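Cloth by the metre

Plodmont has one high street, two bus stops and, at the bottom of the hill, a shop that sells nothing but printed tablecloths. Marleny Arboleda opened it with 6 designs on the shelf. She now has 126, kept on cardboard tubes that run from the front door to the back wall, and a waiting list for the ones she prints to order.

Plain cloths had the trade to themselves for years. White for weddings, cream for hotels, checks for cafés. Arboleda worked in a hotel linen room before she went out on her own, and she remembers customers asking if they could buy the old patterned cloths that were being thrown out.

"They didn't want them for best," she says. "They wanted them for Tuesday tea and homework. You can spill things on a pattern."

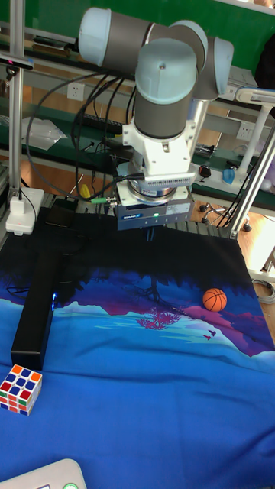

Most of her cloth is cotton, woven in Mamport and sent over undyed. Polyester is cheaper and dries faster, but it takes a crease at the fold and keeps it. Cotton can be boiled, ironed and cut down when the edges go. The cloths end up in all sorts of places, under a sewing machine or a stack of seed trays. What matters is the weight. Anything too light slides about, and anything too heavy will not fit in a household washing machine.

The printing is done in a unit behind the shop by Melina Rallis, who trained on wallpaper. She uses an old Bratov press for repeat patterns and a newer digital machine for pictures. Repeats are easier to sell, as they can be cut at any length. Pictures have to be planned for the table they are going on.
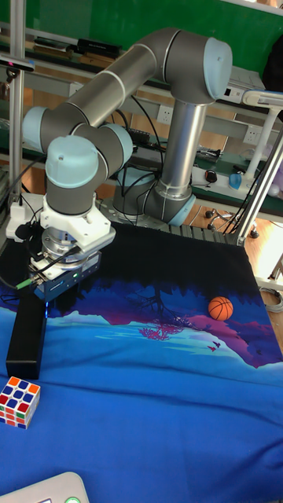 A round table is the hardest. The middle of the design sits flat, and the rest hangs in folds where half of it is lost. Rallis asks for the width of the table and the height of the chairs before she draws anything, and she leaves a border of 30 centimetres with no detail in it.

Dark colours bring their own trouble. A deep blue needs 2 passes, with a night in between, and it should be washed alone the first few times. Arboleda puts a card in with every order saying so – not everyone reads it. 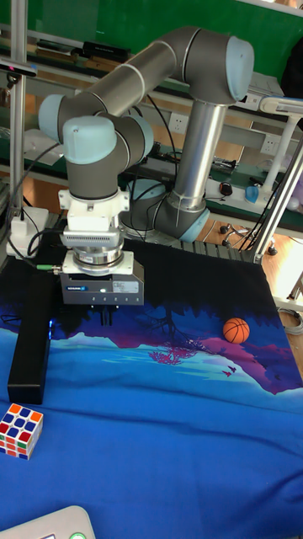 The robotic arm, with its gripper pointing down at the cloth.

Her next range, called Montoya, is due in September. It will be all stripes.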